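Section 4. Door-Opening Practice in the Buveo Simulator

This section explains how to prepare a door exercise before the Buveo mobile base is used in a real building. Complete Section 3 first.

1. Start the simulator and select Rooms, then Doors.

2. Load a room with a lever-handle door. Set the door to partly open for the first exercise. The closed setting should be left until exercise 2.

3. Confirm that the floor type matches the site. Wheel grip is set separately for wood, tile, and carpet.

4. Move the viewpoint until the handle and the near edge of the door are both in view. Furniture may remain in the room.

5. Enter the number of practice runs. The default is 358; the maximum is 1,000.

6. Press Run. Results are saved to the Imham folder when the last run ends.

Note: Changing the room during a session clears all unsaved results.

Caution: Do not copy handle force settings from the simulator to the base. Real hinges and latches vary — each door must be measured on site by a trained operator.

If error 461 appears, the door model has not loaded. Close the room, wait for the status light to turn green, and repeat step 2. Should the error return, contact Catinca Munteanu at the Nostness service desk and provide the license number.
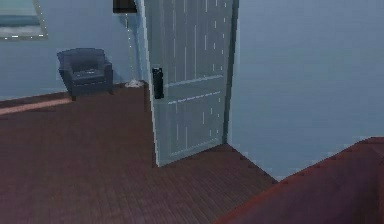
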